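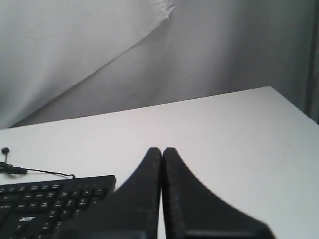 Keyboard on the white table, sheet behind it.

Home / Diary / Archive / About
3 min read

December, a little after four in the afternoon

Spent most of the day on the desk. I'd been putting it off since we moved to Lindgate, and the keyboard has been going back and forth between the kitchen and the bedroom the whole time. It has a place now, on the left of the table.

The sheet behind is still up. I want to take it down and iron it, or get another one. There is a long fold running across it and the top edge is frayed. Tsion says leave it until the wall is painted. She is probably right, but I look at that fold every time I sit down.

Wiped the table twice. It still shows specks. White was my choice, so I can't complain to anyone.

Kofi called at lunch about the spare chair. He wants 30 dollars for it and will drop it off if I help him with his boxes. I said yes. The one I have now is from the kitchen set and too low for typing, and my wrists hurt by evening.

Still to do: find the lamp, buy a longer extension cord, answer Otakar's letter. I have owed him that letter for about 2 months.

Soup for dinner, the last of it. Typed up half the grocery list and then finished it by hand.

Filed under: Home, Small Jobs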